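用了两个月的 Toft 白色长桌，随便聊聊

8月搬工作室的时候下的单，到今天用得差不多有感觉了，来还愿（也顺便吐槽）。当时在 Toft 和 Zulberg 两家之间纠结了好久，Zulberg 那张木纹的其实更好看，但是要等4周！我等不了，就选了白的。

**安装**

两个人装比较稳。我跟 Kaiwen 一起弄的，说明书画得挺清楚，就是第3步那个横梁的方向很容易看反，我们拆了重来一遍……螺丝多给了2颗，好评。内六角扳手太短，拧到后面手心疼，家里有长柄的建议直接换。

**桌面**

白色是真的亮，下午拉开窗帘整个屋子都精神了。哑光的，不太反光，这点我特别喜欢。缺点嘛，脏得也明显，咖啡杯底一圈印子隔夜就得用力擦，马克笔蹭上去要用酒精棉片，擦两下能掉，目前没有留痕。我的习惯是笔不直接放桌上，找个快递盒裁矮了当托盘，牛皮色配白桌子也不难看，用烂了就换一个，比买的收纳盘顺手多了（之前那个 Nosar 的收纳盘已经送人了，太滑）。

**高度和坐感**

我配的是普通的办公椅，小臂能平平地搭在桌上，肩膀不用耸着。趴着发呆也很舒服，别问我怎么知道的。桌子够深，东西摆在中间，旁边还能放下一整条胳膊，这是我换掉旧桌子最主要的原因，旧的那张放个键盘就满了。
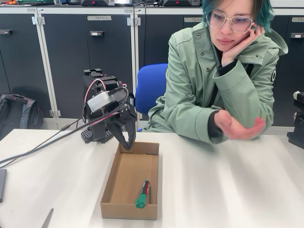
线的问题要说一下：这张桌子没有走线孔，也不送理线槽，线一多就只能从桌面上横着拉过去，看着有点乱。我后来在背面贴了5个粘扣，掉了2个，剩下的凑合用。要是店家能在后沿开个口子，我愿意再加一星。

晃不晃？写字不晃，拿橡皮使劲擦会有一点点。地不平的话记得调脚垫，我左后那只调了好几次才稳住。

总之给4星，扣的那颗就是走线。Liliana 来坐了一下午也想买，我让她等打折，反正她不急～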